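Barredo Extends Dish Return Program to Hospital Cafeterias

Apr 25, 2018

The Barredo Public Works Department will extend its reusable dishware program to hospital cafeterias in June, following a trial in school lunchrooms and two municipal office buildings. The program replaces single-use plates and bowls with washable ones supplied under a shared contract.

Under the current arrangement, Stitero supplies and washes the dishware at a plant on Hirkow Road. Clean stock goes out before the breakfast shift, and used items are collected the same afternoon. Participating kitchens pay a flat fee per item, with a separate charge for pieces that are not returned.

The extension adds eight cafeterias to the route. Divina Abella, contracts manager at the department, said the new sites differ from the schools mainly in their hours. Hospital kitchens serve meals late into the evening, and a second collection run has been written into the agreement.

"The afternoon pickup works for a school because lunch is the only meal," Abella said. "A hospital is still plating dinner when that truck leaves."

Plates, bowls and trays are stored and transported separately. Plates travel in vertical racks and trays are stacked flat – a change made during the trial after mixed crates were found to slow unloading.

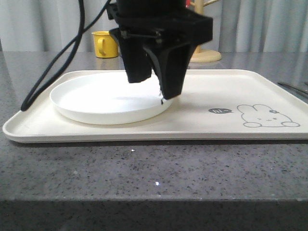

Costs and Return Rates

The department has budgeted $615 a month for each hospital site, covering delivery, washing and routine replacement. Equipment at the sites, including return carts and rack shelving, will be paid for from the existing waste reduction fund.

Return rates in the trial varied by location. Office buildings had the higher losses, which the department attributes to staff taking meals back to their desks. Return carts were later placed on each floor, and losses fell in the following billing period.

Kitchens will be asked to scrape dishes before loading them but should not rinse them. Renato Saludo, who supervises the wash line at Stitero, said rinsing on site uses extra water and does not shorten the wash cycle. Items that come back chipped are withdrawn and sent for recycling where the material allows.

The agreement also sets a limit of 40 pounds on loaded return crates. Crates above that weight will be left for the next run, and the kitchen will be notified by phone.

Next Steps

Site visits begin next month to confirm dock access and storage space. Kitchen supervisors will receive the collection schedule and a list of accepted items before service starts. Cafeterias run by outside caterers, including Curoreo, will join on the same terms.

Questions about the extension can be directed to Rowena Salazar in the department's contracts office, extension 103.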